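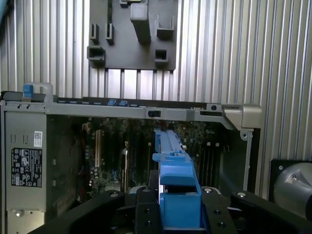

Teardown and rebuild of an office desktop: order of parts, time, and what the fixings cost you
Group 4 project report, final version
Elvia Quezada, Panya Kongkaew, Nicanor Zavala
Supervisor: Jahangir Wanigasekara
Handed in Wednesday, October 21, 2026

1. What we set out to do

Question we were given: how easy is a used office tower to take apart for parts and put back again, and where does the time go. Original plan was three makes of machine. Went down to one when the other lots didn't arrive from Hinojosa. So everything in here is one type of tower and shouldn't be read as desktops in general.

Hinojosa let us have 25 towers from a lot of 200 that was going for recycling. All same model range, not all same condition. Two had no memory in them at all when we opened them, one had a bent side panel and was left out of the timings.

2. Method

Each tower laid on its side, side panel off, parts out in this order: hard disk, memory, graphics card if fitted, processor, power supply. Then back in reverse. One person working, one person writing down. Swapped over every three machines so nobody got too quick compared to the others (did not really work, see section 5).

A step starts when the hand or tool touches the part and ends when the part is on the bench. Time spent looking for a dropped screw was counted. We argued about that. Nicanor wanted it out, Panya said a real workshop would have it in, so it's in.

Total recorded steps 114 after throwing out the ones with missing start times. Fewer than planned. The spreadsheet from June was in a different layout and we couldn't merge it without guessing, so June is not used.

3. Disks and caddies

The disk was the easy one. It comes out in its plastic caddy and goes back the same way, no screwdriver on the machines we had. Squeeze the sides, pull, done. Hardest bit is the cables, the data plug more than the power one. Elvia broke the clip on one data cable on the second day and it was replaced from the spares box.

Colour helps a lot. First-timers went for the blue plastic without being told, and anything that was plain metal they left alone or asked about. We tried this with four people from the year below, one machine each. All four got the disk out without instructions. Only one got the power supply out.

Re-fitting took longer than removal for every part exept the graphics card. For the disk it's lining up the caddy. You can't see well past your own hand, so you go by feel.

4. Processor and board
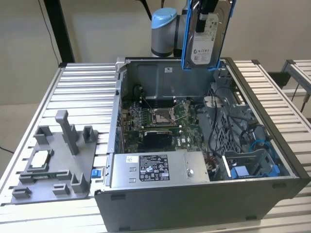
The processor is the part where a mistake costs the most, so we were slow on purpose. Lever up, bracket back, lift straight, no sliding. After that it has to go somewhere safe, and on the first few machines it went on a bit of foam on the bench, which was a bad idea as foam moves and things get put on it. A printed tray with a square holder for the chip is much better: the processor sits at the left of the tray next to the case with its silver lid, and the socket in the middle of the board stays empty with its bracket open till it goes back. Also easier to see at a glance what stage a machine is at. We had no chips damaged once the foam was gone and one suspected before.

Thermal paste: cleaned off with wipes, new paste each time. Not timed seperately, should have been.

Graphics card only in some of the towers. One screwless latch at the back, one at the slot. The slot latch is small and under the card and you can't get a finger to it with the card in place. Used a plastic spudger.

5. Results, short

Longest single step was a power supply removal, which went badly from start to finish. Cables tucked behind the drive cage had to be unthreaded before the unit would move. The full table is in the Fletatberg folder, sheet 2.

Order of difficulty, easiest first:
hard disk
memory
graphics card
processor
power supply

We expected processor last. It isn't hard, just nervy. The power supply is awkward because of cables.

Learning effect is large. By the last five machines all of us were well quicker than at the start, so an average across all machines hides more than it shows. Amirhossein Mohammadi from the stats help desk suggested plotting by machine number, which we did, figure on sheet 3.

6. Problems

Labels came off. We used paper tape, get the cloth kind.
Bench height was wrong for Panya, back ache by the afternoon.
Screws from different towers got mixed in one tub in week two. Fine as they were the same size, but would not be fine on a mixed lot.
Cost of consumables not split out from the Killitau group's order, so no cost per machine given.

7. If someone carries on

Do the power supply cables first, before the disk. We only tried that on two machines and both went better but two is not enough to say. Get a second make of tower. Time the paste.

Spare parts are in the cupboard in room 1605, bottom shelf, box marked Group 4. Key from Jahangir.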